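Dec 15, 2010

Workshop notebook, dye bench. Madder bath, second attempt at the brick red for the Vrabec blanket order.

Started from the leftover Farnach wool, the two-ply, scoured last week and kept in the cotton sack. Weighed out dry at 1478 g for the full lot, then pulled three small skeins for testing so I don't ruin the whole thing again. The first attempt came out closer to salmon. Mélanie Gagnon thinks the water was too soft. I think the bath got too hot while I was on the phone. Could be both.

Mordant: alum at 12 percent weight of fiber, cream of tartar at half that. Dissolved the alum separately in boiling water in the glass jug, which took longer than it should have. The new bag has big crystals in it. Crush them first next time.

Skeins went in wet at room temperature, brought up slowly over an hour, held just under a simmer for another hour, left to cool in the pot overnight. Rinsed once this morning. They feel a little sticky but less than the October batch did, so the tartar amount is probably fine.

Madder: ground root from Dreluva, the coarse grade. Soaked overnight in tap water in the old enamel pot. Poured off the first soak water, which was yellow-brown, and kept it in a lidded bucket in case we want a tan out of it. Refilled, then split three ways:

Skein A -- plain tap water
Skein B -- tap water plus a pinch of chalk
Skein C -- tap water plus chalk and a handful of wheat bran in a tied cloth

Bran is from an old recipe Mélanie copied out. It is supposed to take some of the brown out. No opinion yet.

Temperature is the thing to watch. Ceiling is 70 C for all three. I clipped the Trinard thermometer to the side of pot A and it read 4 degrees under the glass one, so I've stopped using it. Wrote LOW on a piece of tape and stuck it on the handle. Glass one moved from pot to pot after that.

10:20 all three at 40 C. A is orange, B and C hard to tell apart.
11:05 at 55 C. B has gone clearly redder than A. C the same as B or a bit cleaner.
11:50 at 65 C. Turned the burners down to the lowest setting and B kept climbing anyway. Slid it half off the ring.
12:40 holding. Turned skeins with the glass rod every ten minutes or so. A has a pale patch where the tie was too tight -- retie with a loose figure eight before the big lot. 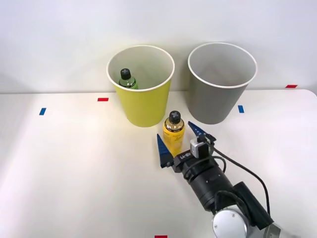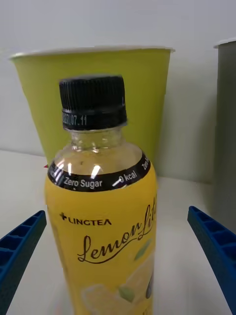 Mélanie Gagnon read the times over and said I should leave the skeins in until the baths are fully cold, overnight if possible, and that judging madder wet is a waste of time anyway because it always dries lighter. She would also skip skein A entirely and put the effort into a second chalk level. Fair point on the chalk. I'd still like A as a reference, so it stays.

2:15 burners off. Lids on. Leaving them until tomorrow as suggested.

While waiting I went back through the salmon skeins from the first attempt. Cut one in half and put it in a jar with a weak washing soda solution for ten minutes. It shifted toward pink, wrong direction for the blanket but a nice color. Labeled it and put it in the sample box behind the weld yellows. The other half is on the windowsill under cardboard with a strip cut out, for a light test. Check it in January.

Amounts for the big lot, if B or C is right: madder at 50 percent weight of fiber, so 739 g of root. There's not that much left in the tub. Need to order before the holidays, and the coarse grade again, not the fine. The fine one gets into the wool and takes forever to shake out.

The big pot won't hold the full lot with room to move. Split into two baths from one shared soak so the color matches, and put yarn from both halves into each blanket in case it doesn't.

Still to do:
Rinse A, B, C tomorrow, dry in the back away from the heater
Compare dry against the Vrabec swatch by daylight only
Retie all big skeins, 6 ties each, loose
Scrub the enamel pot, there is a ring in it from the walnut
Find the lid for the second bucket
Ask Vrabec if the border has to match exactly or can go a shade darker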